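Aprendizagem por demonstração: manipulação de objetos deformáveis
Notas da aula 7, Marta Stasiv
Última atualização: outubro de 2026 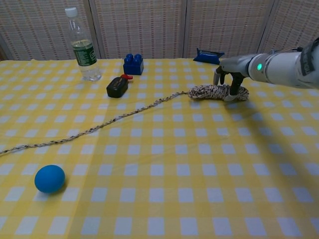
1. Porque é que a corda estraga tudo

Uma bola azul tem posição e pouco mais. Uma corda entrançada tem, em rigor, infinitos graus de liberdade, e usa-os todos. O método clássico (estimar o estado, planear, executar) pede um modelo da corda. Quem quiser escrever um está convidado; voltamos a falar no doutoramento.

2. O método Hernow

Chaudhary e Rana dispensam o modelo. A política recebe a imagem e prevê um bloco de ações futuras, treinada por clonagem comportamental sobre 456 demonstrações teleoperadas. Executa-se só o início de cada bloco e volta-se a prever. Os restantes objetos na mesa (garrafa, bloco de encaixe, etc.) servem de distratores: sem eles, a rede aprende a toalha aos quadrados com uma dedicação comovente.

3. Resultados

Em 100 ensaios, mediu-se apenas o contacto com o rolo de corda e o primeiro puxão. Desfazer nós fica para «trabalho futuro», expressão que convém aprender a ler.
Erro típico: os dedos fecham ao lado da corda e a política prossegue, muito segura de si. A clonagem não ensina a recuperar do que o demonstrador nunca falhou.

4. Para a próxima aula

Ler a secção sobre desvio de distribuição. Explicar, em meia página, por que razão passar para 853 demonstrações sem falhas pode não resolver o problema. Entregas ao Higinio Tovar, em PDF.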